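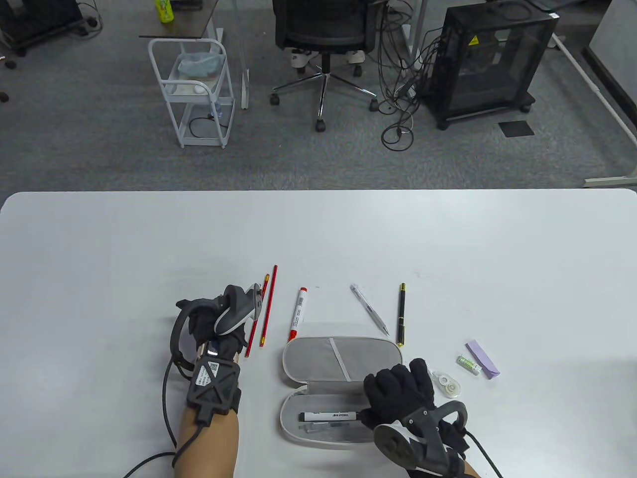

Bench table, pencils and gray pencil case.

29/05/2023

Short-track car, rear end and brake notes after the Zundiveck test. Ashwin Ramasamy driving, Padmavathi Sundaram on timing and tires. Two runs of 55 laps, same fuel load at the start of each.

Run 1, baseline. 200 lb/in right rear spring, 400 left front, track bar as raced at Joledau. Car was fine on entry for the first third, then got loose off turn four as the right rear came up to temperature. Ashwin was pinching the exit to keep it under him and giving up the drive down the front stretch. Lap times fell off steadily from there. No sudden drop, so I do not suspect the shock.

Run 2, track bar down one hole on the chassis side, nothing else touched. Exit better. Entry now slightly tight, worse with brake in the car. Ashwin prefers it. Padmavathi's sheet shows the late laps closer together than in run 1, with the early laps a little slower. For a long green run I would take that trade. For a restart with eight to go I would not, and Thomas is a track where we will probably get one.

Brakes. Front rotors checked hot after each run. Left front reads higher than right front both times. Duct hose on the left had a flat spot behind the splash shield where the clamp sits too far forward. Moved the clamp back and rounded the hose out by hand. Needs a new piece before Thomas, the wire has a set in it now. Pads are wearing with a taper on the left, inner face thin at the leading edge. Could be the caliper bracket. Check it with the square before blaming the duct for everything.

Bias was two turns to the front for run 1. Left it there for run 2, which in hindsight muddies the entry complaint. Next time one click back before we decide the track bar is too low.

Tires. Right rear showed graining on the inside shoulder after run 1, cleaner after run 2. Stagger grew more than expected over both runs. Padmavathi wants to bleed the set lower to start – I agree, but only on the right side.

Skomavis gear still in. Off the limiter at the end of both straights, no reason to change it.

To do:
Caliper bracket, left front, check square to hub.
Duct hose, cut new.
Rescale car with Ashwin in it, track bar at the run 2 setting.
Repaint the marks on the bias adjuster, can't read them with gloves on.
Copy Padmavathi's lap sheets into the May folder.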